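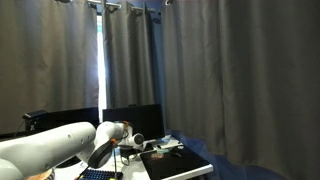
Gray blackout panels on the wall behind a white desk.

How to Hang Blackout Curtains Behind a Desk

If you have ever spent a sunny afternoon tipping your head from side to side to read your own screen, you already know why I wanted to write this one up. I put off curtains in my own workroom for far too long (I kept telling myself I liked the light, and I do, just not on the back of my eyes at three o'clock). Hanging a set is a pleasant Saturday-sort-of job, it costs less than a new blind, and you only need to be a little bit handy.

What you'll need

A tape measure, a pencil, a level, a drill, wall anchors that suit your wall, a curtain rod with a center bracket, your panels, and a steamer or an iron. A friend to hold the other end of the rod is a great help, though I have done it alone with a stack of books on a stepladder and lived to tell the tale. I used a Dorkance rod, the plain kind with the screw-in ends, and I've been very happy with it.

Measuring

Start with the width. My window is 60 inches across, and for an ordinary room I'd let the rod run well past the glass on both sides so no light sneaks around the edges. Then think about fullness. A curtain pulled flat looks like a bedsheet and leaks light at every seam, so buy more fabric than the wall seems to want and let it fall in folds. When I was between sizes I bought the extra panel, and I would do the same again!

Now the length. This is where a desk changes things. If the desk sits tight against the wall, floor-length curtains bunch up behind it and get snagged on every plug. You can pull the desk forward a hand's width and let them drop behind, or you can shorten them to end just under the desktop. I did the second. My finished drop is 65 inches, with a 4-inch hem at the bottom, and that deep hem is worth having. It gives the fabric weight and helps it hang straight.

Getting the fabric ready

New panels come out of the packet with creases like a road map. Wash them first if the label allows it, and before you cut anything, just in case they shrink. Mine were Carum panels in a heavy weave, and they came out of the wash a touch shorter than they went in. Press them from the back on a low setting, with a cotton cloth in between if there is a coating on the lining.

If pressing sounds like too much bother, hang them anyway and go over them with a steamer once they're up. Work from the top down, with a gentle pull on the hem as you go.

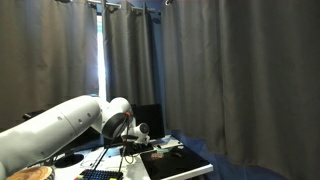

Clolach Home Workroom Notes, Issue 15, p. 4

Putting up the brackets

Pencil a small mark where each end bracket will go, then lay your level across and check, and then check again after a cup of coffee. Ceilings are rarely straight in older houses, so trust the level over your eye. Blackout fabric is heavy, and a long rod will sag in the middle without the center bracket, so please don't leave it in the box the way I did the first time around.

Drill into a stud wherever you can find one. Where you can't, use anchors rated for more weight than you think you have. I like the metal screw-in type from Adebisi for drywall. Put the screws in loosely, set the rod in place, see that everything lines up, and only then tighten.

Hanging and dressing the folds

Thread the panels on before you lift the rod. Once they're up, run your hands down each fold from top to bottom, pinching the fabric into even pleats as you go, then tie the whole lot loosely with strips of soft cloth and leave it overnight. The folds settle in nicely and mostly stay that way.

Keeping glare off the screen

Curtains behind the desk take care of the light that shines into your face. Light from behind you is another matter, and it will land on a glossy screen no matter how lovely your curtains are. Turn the monitor a little at a time until the bright patch slides off the side, and move any lamp so it sits beside you. Do this at the hour when the sun bothers you most, and give yourself 15 minutes to fiddle with it.
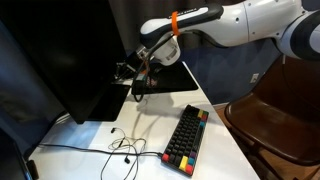 We did the same thing in our spare room last July and the side gaps drove me crazy until I put small dots of hook-and-loop tape along the outside edges and pressed them to the wall. No light at all now, and they still pull open for cleaning.

I love that idea, and I've since tried it on the window side of mine. Go easy on painted walls, though, and peel the tape away slowly if you ever move it. For regular cleaning, a vacuum with the soft brush is plenty, run down each fold every few weeks, with a little extra attention to the top where the dust collects.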